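Winska Gear Library — Frequently Asked Questions

Who can borrow?
Anyone 16 or over living in the Winska or Drultska council areas. You'll need photo ID and something with your current address on it, such as a rates notice or power bill. Visitors staying at the Sindis caravan park can borrow day items only.

What does it cost?
Membership is $140 a year for a household. A deposit applies to tents larger than four-person and to all roof racks. It goes back on your card once the item has been checked in.

How long can I keep things?
Two weeks for most items. Camp stoves and eskies go out for one week over summer and the Easter break. You can renew once online if no one else has a booking.

Do I have to clean gear before I return it?
Yes. Shake out tents, wipe down mats and brush the mud off pegs. Sleeping bag liners come back unwashed — we do those ourselves with a fragrance-free powder.

What about straps, buckles and cloths?
Small pieces are kept apart from the main item and checked on the bench. Please bring all of them back, even if you didn't use them. Replacement buckles are $2 each. 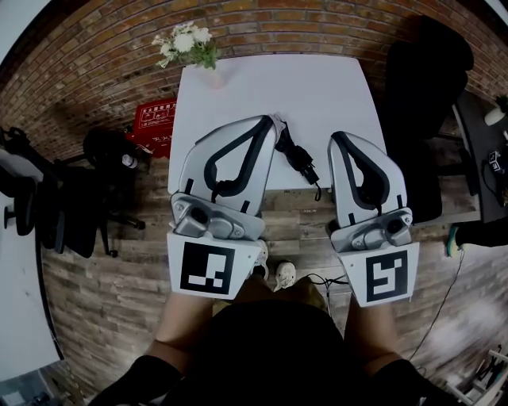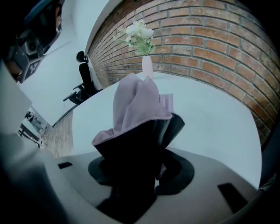

Black strap and clip on the table (first photo); lavender cloth (second photo).

Something broke while I had it. What now?
Tell us at the counter. Fair wear is covered by your membership. For lost or badly damaged items we charge the replacement price less depreciation, and you can pay it off.

Can I donate my old camping gear?
We take tents, packs, cookware and folding chairs in working order. We can't take gas cylinders, helmets, climbing rope or life jackets. Drop-offs are at the Oyelaran Street roller door during opening hours, not on the footpath.

How big is the collection?
The catalogue lists 900 items. Anything marked "in repair" can be reserved but won't have a pick-up date yet.

Can schools and clubs join?
Yes, on a group membership. Bookings of more than ten items need a month's notice, and October fills up early with school camps.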